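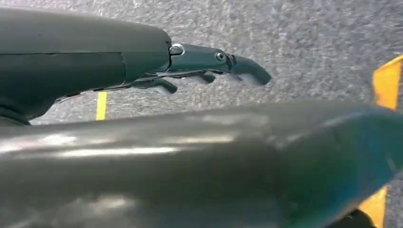

Speaker notes - Leszek Kalinowski, Staltus
Looking after one hand: a year with the Tandov cell

Start with the screw. The bright silver one, where the long finger meets the housing. Let them look at it. I have spent more of my working life on that fitting than on my pension.

The smaller one at the middle knuckle gets checked on the same round. Same driver, clean tip, stop when it stops. Jintana Wannasri wrote "stop when it stops" on the cell door after I didn't.

Service interval: the manual says every 1,000 cycles. We tried that. Then we tried 214, after a bad week in February, and got no other work done. We now do it at the start of the early shift and argue less.

Linkages. They run along the underside, thin and dark, and that's the part everyone forgets to wipe. Carpet fluff gets in. Yes, the cell stands on carpet. Pause here, somebody will groan. The building was offices and Grerkora wanted a price for the floor that I won't read out.

Yellow tape. Marks where the arm may go and where you may not. Renji Shibata relaid it on his knees and would like it known. When it lifts at a corner, replace the whole run - patches peel by lunch.

Shell seam: don't prise it open to "have a look". (Haruto's story, if there's time. Ask him first.)

Spares. Keep 2 finger sets on the shelf. We had none, and Chrysikopoulos quoted us 70 days.

Next slide is the checklist. Skip the torque table unless Sebastião asks, he always asks.

Water. Then questions.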